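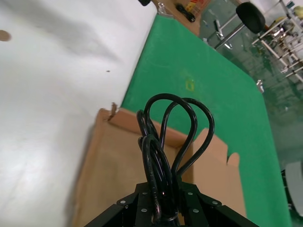
According to Rallden, the stockroom lead at the Trilmont site, cords should go into the carton last, on top of the adapters, so that the weight stays low. The bench team at Otitz packs them first and has had fewer crushed connectors that way. Both methods are in use, and the packing sheet allows either.

Cord Packing - Bench Gallery
August 2020

This page covers the packing of power cords and small accessories for storage and for transfer between the Otitz and Trilmont rooms. It replaces the wall sheet from April. Cartons are plain single-wall cardboard. Larger items go in the Baumgartner crates and have their own page.

Picture 1. Black power cable, gathered into a bundle with two large loops, over an open tan carton. One flap stands upright at the side. The bench top is green; a second coiled black cable is on the wooden table beyond it.

Notes on coiling

Coil diameter depends on the jacket. Light cords take a coil of 30 cm. Heavy cords are stiffer and need 40 cm, or the jacket creases at the strain relief. Follow the natural set of the cable and do not wrap it around the hand and elbow. Secure with one reusable tie, placed opposite the plug. Tape leaves residue and is no longer accepted at Trilmont.

Notes on filling

Fold the flaps fully back before loading. Lower the coil flat and tuck both ends inside it. A carton should be filled to some 85 percent of its height; beyond that the flaps bow and the stack leans. Fill any remaining space with crumpled paper. Mixed lengths may share a carton if each coil carries its own tag.

Labels

Write the length, the connector type and the room on the short side - labels on the lid are hidden once cartons are stacked. Cords that have not passed the continuity check get a red tag and stay at the bench. Tags come in rolls of 80 and are kept with the ties.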